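Prelport suturing lab opens its doors with a packed first session

The new suturing lab at the Prelport veterinary and surgical skills center held its first full practice session on 21st February, and what a start it was! Every bench was taken by mid-morning, the coffee ran out before lunch, and several people had to be told more than once that it was time to go home.

The lab has been on the wish list here for years. Benedita Cardoso, who learned her own knots in Tomar and now runs the course, wanted a place where people could work on tissue for as long as they liked. "A foam pad is fine for your first afternoon," she said. "After that you need something that pulls back a little."

The day began with simple interrupted stitches, the ones most students meet first. Each stitch is tied and cut separately, so if one comes loose the others can still hold. Getting them evenly spaced is harder than it looks, and there was a lot of happy muttering over forceps as people tried. 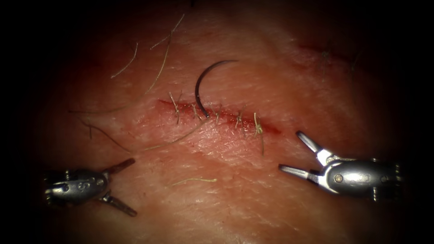
Interrupted sutures along an incision in skin, with the curved needle rising from the wound line.

After the break, Annick Gaillard took over for the part many had been waiting for, needle driving. Her advice was to slow down, follow the curve of the needle and let the wrist do the turning. She also had plenty to say about thread. Leave too much of it lying around and you'll catch it with the next pass, she warned, and pull too hard and you'll tear the edge you are trying to close.

Quentin Carré, a second-year trainee from Zalcombe, was still grinning about it afterward. "I've watched it done so many times, and then you try it yourself and your whole idea of what an inch is just goes," he said. "I'd do it again tomorrow."

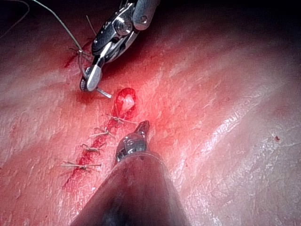
Closing up with robotic instruments: the needle is held in the upper jaws, near the part of the incision still open.

The lab was fitted out with a grant of $1,874 from the Kulleck fund, plus 425 hours of work put in by center staff over the winter. That covered the lamps, the benches and a very good sink. Noémie Lecomte, who handles bookings, says there are already 100 names down for the spring sessions, so anyone interested should get in touch soon.

The next session is in March and will cover continuous stitches and knot security. Places are free for registered trainees. Bring your own loupes if you have them, and eat a decent breakfast.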